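Penmont Water Lab Support
Ticket 106: Low sertraline recovery in stream samples
Opened by Naveed Shaikh, September
Status: Closed

Reported problem

Spike recovery for sertraline in filtered stream water fell below the acceptance limit on 2 consecutive batches. Carbamazepine and caffeine passed in both. Samples came from the Kedar Creek sites downstream of the treatment plant outfall. Extraction on polymer cartridges, LC-MS/MS in positive mode, Vernus control software.

Checked so far

Calibration curve rerun from fresh standards. Linear, no change in slope.
Internal standard response normal in the final extracts. It is added after elution under the current procedure.
Cartridge lot swapped. Recovery still low.
Source temperature and gas flows match the last passing batch.

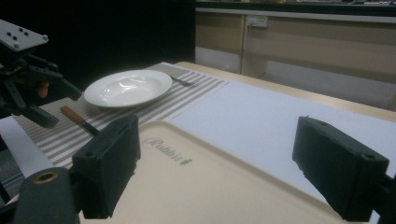
Babar Jadoon replied at 10:40 that the instrument could probably be ruled out. With the internal standard going in after elution, a loss during filtration or loading would never show up in its response. Sertraline is a base and sticks to glass and to some filter membranes, while carbamazepine mostly does not. He asked which filters were in use and whether the bottles had been rinsed with methanol after loading.

Follow-up, 2:15 p.m.

Filters were changed to nylon in August when the glass fiber order was delayed. Bottles were not rinsed. Ran 3 test spikes in creek water from the upstream site: nylon filter, glass fiber filter, and unfiltered. Nylon was low. The other two passed. Repeated with a methanol bottle rinse added to the load; small further gain on all of them.

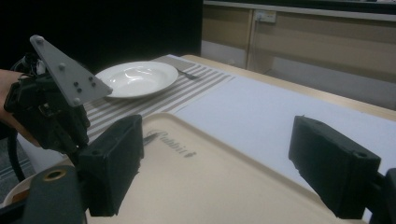

Tray on the paper-covered table.

Resolution

Return to glass fiber filters. Add labeled sertraline to the bottle before filtration. Rinse each bottle with methanol and combine with the eluate. Centrifuge at 1,500 rpm before filtering if the sample is cloudy. Results from the two failed batches are flagged and will not go into the Mayrhofer fish exposure data set. Kedar Creek sites to be resampled.

Comments (2) | Shares (3)

Contact Penmont Support | Back to top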